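Domaine Gonby recherche son ou sa responsable de l'accueil et des dégustations

Publié le 30 mars 2024

Le Domaine Gonby, c'est une maison de vignerons installée depuis trois générations au bout d'un petit chemin que les GPS connaissent mal, entre la rivière et le coteau de Fallow. Nous cultivons 40 hectares, surtout en chenin et en cabernet franc, avec une jolie parcelle de grolleau que mon grand-père avait refusé d'arracher et dont nous sommes aujourd'hui très fiers. Le caveau a été refait l'hiver dernier (les pierres sont restées, le carrelage orange est parti, et personne ne le pleure !) et nous cherchons maintenant quelqu'un pour le faire vivre à nos côtés.
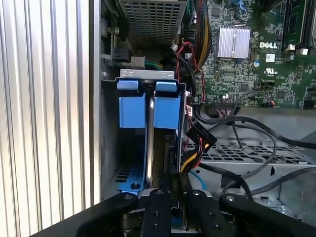
Intérieur d'une unité centrale, côté disque dur.

Ce que vous ferez chez nous

Vous accueillerez les visiteurs, ceux qui ont réservé et ceux qui passent la tête par la porte en demandant si c'est ouvert. Vous conduirez les visites des chais, en français et en anglais, et vous animerez les dégustations, qui vont du simple passage au comptoir à la grande table de 8 convives avec fromages de chèvre et rillettes. En pleine saison nous recevons presque 200 personnes par semaine, alors il faut aimer le monde, et l'aimer encore à six heures du soir.

Vous vous occuperez aussi des réservations, des expéditions de cartons, du fichier clients et de la petite lettre que nous envoyons à chaque changement de millésime. Nous comptons enfin sur vous pour imaginer la suite : un pique-nique dans les vignes, une balade à vélo jusqu'au moulin de Doherty, un atelier d'assemblage pour les jours de pluie... Nous avons des idées plein les tiroirs, il nous manque des bras et un peu de méthode.

Ce que nous espérons trouver

Un diplôme dans le vin ou le tourisme est bienvenu, une première expérience au comptoir d'un domaine ou dans une belle salle de restaurant nous ira tout aussi bien. Il faut parler anglais sans trembler ; l'allemand ou le néerlandais feraient des heureux. Le permis B est nécessaire, le bus le plus proche s'arrêtant à Dusta, de l'autre côté du pont. Et puis il y a ce qui ne s'écrit pas sur un CV : savoir écouter un couple qui n'ose pas dire qu'il préfère le moelleux, raconter un vin sans réciter une fiche.

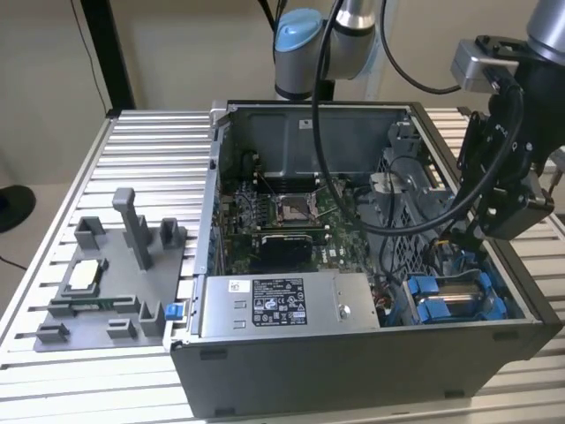

J'arrivais de la restauration et je ne savais pas tailler un pied de vigne, raconte Solène. On m'a emmenée dans les rangs dès la première semaine, et au bout d'un mois je parlais du chenin avec l'impression d'en avoir toujours bu. Les samedis de juillet sont longs, il faut le savoir, mais on déjeune tous ensemble et ça change beaucoup de choses.

Les conditions

Contrat à durée indéterminée, temps plein annualisé : on travaille davantage de mai aux vendanges, et l'on souffle en hiver, avec une fermeture complète du caveau pendant deux semaines en décembre. Deux week-ends sur trois travaillés en saison, repos en semaine. Salaire selon expérience, mutuelle, prime de vendanges et, bien sûr, quelques cartons à prix doux. Un studio meublé peut être loué au domaine les premiers mois, le temps de chercher tranquillement.

Pour postuler

Envoyez-nous votre CV et une lettre, de préférence écrite comme vous parlez, par le formulaire de contact du site ou par la poste, à l'attention du caveau. Dites-nous quel vin vous a marqué et avec qui vous l'avez bu, cela nous intéresse vraiment. Nous répondons à tout le monde, parfois avec un peu de retard quand il gèle et que les nuits se passent dehors. Les entretiens se font sur place, avec un tour des parcelles si le temps le permet. Prévoyez des bottes.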